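Grolleleo hand-held demo gripper: my take after a month of use

I've had this thing since March and I like it a lot more than I expected to. My old way of teaching an arm was remote control with a pair of joysticks, and I was terrible at it. Three minutes to pick up a sock! With the Grolleleo you just hold the gripper, do the job yourself, and the recording is your demonstration. My first evening I got through 22 takes before my wrist gave out, and I'd never managed that many with the sticks.

The grip itself is good. The fingers close smoothly and they stop when you stop, so you end up moving slower and neater than you would with your bare hand (my partner says I now put groceries away like I'm defusing something). Soft stuff is where it shines for me. Plush toys, bags, folded clothes, all fine. Thin flat things are a pain, and I pretty much gave up on coins.

Setup was the low point. The manual is a badly translated leaflet, and I lost most of a Tuesday to the calibration step before I found a post by Jaanus Šimkus on the Pirihi forum that explained it in four lines. Thank you, Jaanus, whoever you are. After that it went fine. Out of my first batch of 95 takes I kept 71, and most of the ones I tossed were me starting to move before the beep.

It does get heavy. Past half an hour I feel it in my thumb, and I'd pay extra for a strap.

I record at home, mostly in the bedroom. The bed is a nice height, and a busy sheet doesn't bother me, I want my takes to have some variety in them. 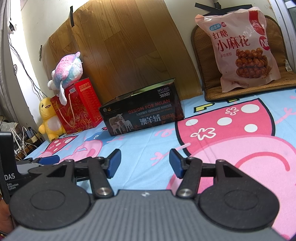 Fingers open over the pig sheet, with the snack bag and the toys within reach.

Would I buy it again? Yes, at the sale price. At full price I'd look hard at the Livau first, mainly for the lighter handle, though I only got to try that one for a few minutes at a friend's place. Four stars from me, and it'd be five with a decent manual and that strap!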